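Interior Design Basics – Unit 8 handout: Reading a Big Room

Course notes by Aarne Karppinen, updated 8th November

Okay, so last time we finished up small rooms (bedrooms, that awful hallway in the Kallio exercise, all of that) and I promised you we'd get to the big stuff. This unit is about tall, open interiors with an upper level – halls, studios, converted shops, anywhere you can stand on the ground floor and look up at somebody leaning on a railing.

I love these rooms, and I also think they are the easiest ones to get wrong! People walk in, say "wow, so much space," and then put all the furniture along the walls like it's a school dance. So before you draw anything, I want you to read the room in this order: ceiling, upper level, floor, and only then the furniture.

Start with the ceiling. In a low room you barely notice it, but in a tall one it can fill half of what you see. Look for beams, and look at where the lights sit between them. Write down anything that hangs or runs along up there too, like pipes and air conditioning units. Beginners leave these out of their sketches and then wonder why the sketch looks so empty. 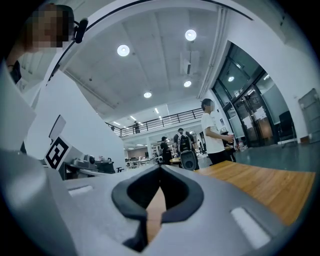
Reading time: 10 minutes

White overhead, gray on the floor, and then that warm honey-colored wood on the tabletop. I'd start a sketch of a room like this with the recessed beams, get the round lights in, and put the black railing of the balcony down as one strong dark line. With this much white and gray, a dark line like that really pulls your eye to the middle distance. The person up on the balcony is a gift for scale, by the way, so please draw people in, even if it's just a little stick with a head.

Now floors. A smooth floor with a bit of sheen picks up the overhead lighting, and you should show that in your shading (leave some paper bare, don't scrub gray over everything). If you spec a floor like this for a client, ask about glare early. I had to learn that one on the Stumley job, where we ended up moving a whole row of desks in July.

Wood is your friend in a cool-colored room. One good table can do a lot of work, and I'd try that before buying rugs and cushions for a space this size. Check the direction of the grain when you place it, too. Grain running on a diagonal to the viewer feels livelier than grain lined up square with the wall, and it costs you nothing.

For next class: pick a tall room you can get into and make 2 sketches of it, one from the ground floor and one from upstairs if they'll let you up. Pencil only, please. Read the Bororia chapter in the course pack as well, but skip the part on acoustics, we'll do that together.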